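Typography for Everyday Stuff, Handout 3: Big Letters
Wednesday section

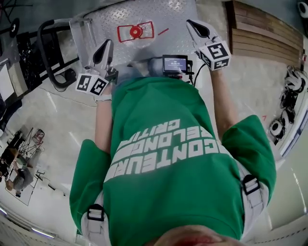 Last week we did small text, and I know some of you are sick of line spacing, so let's go big! Display type is anything meant to be read quickly or from across a room: posters, shop signs, the front of a T-shirt. The rules loosen up a lot. Capitals, which I begged you not to use for paragraphs, do fine when there are only a few words. Look at the green tee, with large white block letters stacked in lines across the chest. Strong contrast, simple shapes. But fabric folds, and the left ends of those words get lost, so keep your lines short and leave room at the sides.

Spacing is where most first tries go wrong (mine too, you should see the banner I made for the Celtport street fair). Big caps look gappy next to A, V and T, so nudge those pairs closer by eye. Squint at it. Turn it upside down if you have to, I do this all the time.

For next time: set the word DOLELL in three typefaces, all caps, at 34 points or bigger. Print it, tape it to a wall, and walk back 17 steps. Write down which letters go mushy first.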